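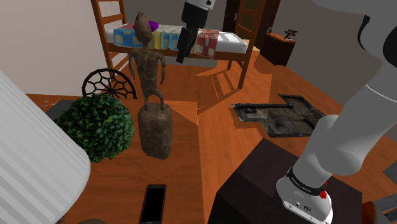 Brown figurine and round topiary on a wooden tabletop

About Grelitz Home Furnishings

Grelitz supplies decorative pieces, lamps and small furniture to independent shops and interior designers. The company opened in Voner as a single showroom and now serves almost 200 retail accounts from its main warehouse in Warkent.

Our catalog lists 1,000 items, most of them held in stock throughout the year. New lines are introduced each January, and pieces that are to be withdrawn remain available to existing customers until supplies run out. Orders are packed at Warkent and sent out by our own drivers within the local area -- all other deliveries are made by contract carrier.

The company employs 62 people. Staff in the sales office are assigned to a fixed group of customers, so that a shop owner speaks with the same person from first inquiry to final invoice. Training for new employees takes place at the Avram showroom, where trade visitors are also received by appointment.

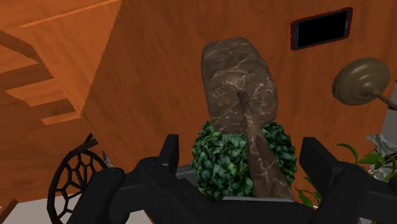 Does Grelitz sell directly to the public?
Sales are made to registered trade customers only. Members of the public may write to the sales office for the name of their nearest stockist.

Trade accounts are open to any business with a valid resale certificate. Applications are reviewed at the Voner office, and the applicant is informed of the decision in writing.

Page last revised 05/08/2021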